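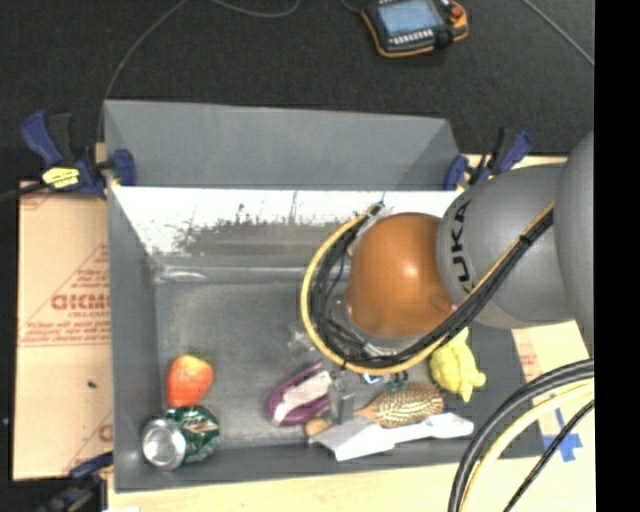
What is a reusable transport container?

A reusable transport container is a bin, crate or box made to carry goods many times between the same places, then be emptied, cleaned and sent out again.

Reusable transport containers are used in farming, food distribution, postal services and manufacturing. They differ from single-use packaging, such as cardboard cartons, in that they stay in circulation for years and usually remain the property of one company or a shared pool.

History

Wooden crates and barrels were returned to their senders long before the modern container trade. Breweries and dairies charged a small deposit to make sure that bottles and crates came back. Molded plastic began to replace wood in the second half of the twentieth century. It weighed less, did not splinter and could be washed with hot water.

Types

Straight-walled containers give the most room inside for their outer size, but take up the same space empty as full. Nesting containers have sloping sides and fit into one another when empty. Folding containers have hinged walls that lie flat on the base. Large bulk bins often stand on feet or runners so that a forklift can lift them.

Pooling

In a pool, many users share one stock of containers and pay a fee for each trip or each day. The pool operator collects, inspects, washes and repairs them. Pranora, a regional pool for fruit and vegetable growers, was started by Impi Ahonen with 200 crates and later grew to nearly 2,000. Its crates are retired after seven years or when a wall cracks. The pool counts its stock each April, before the growing season.

Cleaning and wear

Containers for food are washed after every trip. Those used for machine parts may be wiped out or washed only when dirty. Scuffs do not usually affect strength, but deep cuts can hold dirt and are a common reason for removing a food crate from use. Long exposure to sunlight makes some plastics brittle.

Disposal

Worn plastic containers are commonly ground up and molded into new ones. Metal bins are sold as scrap, and wooden ones are repaired board by board or chipped.

See also: Pallet; Deposit system; Bulk box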